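Once Upon a Shelf: A Project on Storybook Covers and Little Closures
Project report, Packaging and Everyday Objects, Salinas

I picked this topic because I have a weakness for things that look like they came out of an old fairy tale. You know the kind: soft pinks, swirly letters, a rabbit somewhere. Gift shops are full of them, and I've bought way more than I should. So when the assignment sheet said "choose a familiar object and study how it gets people to pick it up and open it," I knew what I was doing before I got to the bottom of the page.

My question had two halves. First, how does a storybook cover talk to you from across a table, before you can read a word of it? And second, what does the hardware on keepsakes and little cabinets (hinges, hooks, latches, all that fiddly stuff) do to the way you handle them? I was supposed to choose one half. My instructor let me keep both as long as the second one stayed short, and I mostly stuck to that!

The main piece I worked with is one I call the Pralby, after the gift shop I got it from. I'd tried Sunberg first, but everything there was plain white or plain black and I wanted something with a lot going on.
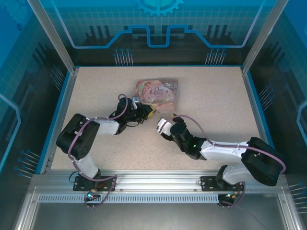

Distance was the first thing I wanted to look at, since a shopper almost never meets a cover nose to nose. I wrote down what I got from far off and then what I got closer up, and I tried hard not to cheat by remembering what I already knew. Lying flat on that speckled beige tabletop, the Pralby comes across as pink and white and pastel with a figure on it, and you can tell the lettering is fancy long before you care what it says. I think the color does most of the work at that point. A quiet tabletop helps too, and I'd bet it would get lost on a busy shelf.

For the next part I made a short survey and gave it to 30 people from my dorm and my two biggest classes. I asked what kind of thing they thought it was, who they thought it was for, and what they'd want to find inside. I kept the whole thing to one page because I know how I am with surveys. 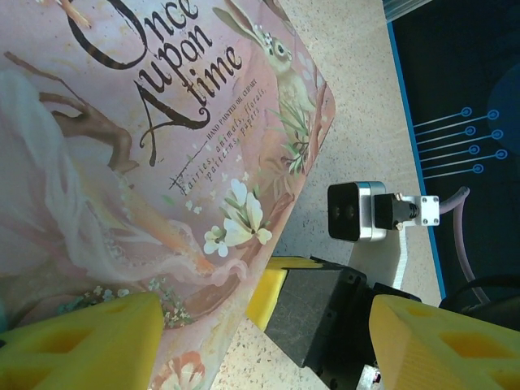
The answers were all over the place, which made me really happy. Lots of people said it was for a child. Then there was a whole other group who said craft supplies, and they were very sure of themselves. 20 people said they'd open it without being asked, and that's the number I was proudest of. The most common thing people hoped to find inside was letters, and after that stickers, and one person wrote "a smaller one of these," which I loved.

I also asked about the lettering. People liked the curly style but a few said it slowed them down, and I agree with them. When I redid the title in a plain typeface for comparison, it was quicker to read and about as magical as a parking ticket. My own mock-up for the Plarkis display ended up in between: curly first letters, simpler ones after that.

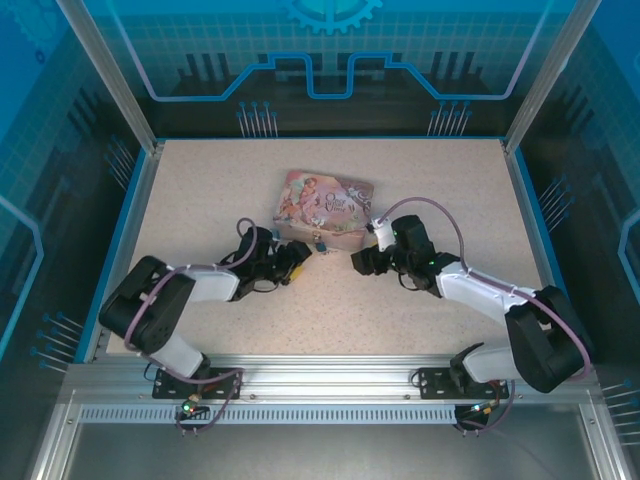 Writing the display card was harder than making the mock-up. My first draft was 292 words and my roommate fell asleep (she says she was resting her eyes). I got it down to 60 by cutting everything about the history of fairy tale printing, and yes, it hurt. What stayed was one line about color, one about lettering, and an invitation to come closer and look at the small painted details. If I did it again I'd put the invitation first.
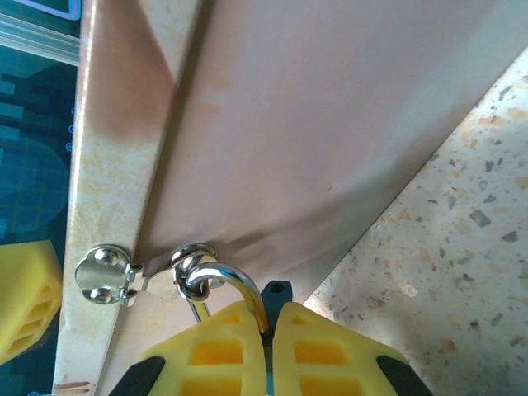

Closures were the short half, and I could happily have spent the whole term on them. Hardware tells your hand what to do, and most of us follow along without thinking. A small silver hinge held by two domed screws says "this side stays put," and a shiny curved hook through a round eyelet is practically begging for a fingertip. I like how bright that metal looks against a pale pinkish-beige panel, too. The panel has faint brownish smudges on it, and they made me think about finish. Pale and glossy is pretty, but it shows everything, so for my own design I'd go a shade darker wherever fingers are likely to land.

I sketched three closures for the mock-up: a ribbon tie, a magnet flap, and a hook and eye. The ribbon looked the most like a storybook and was the most annoying to use. The magnet was easy but kind of boring. I went with the hook and eye, in cardboard and wire for now, and the wire keeps bending, so I need a thicker gauge before the May display. I still have to order that.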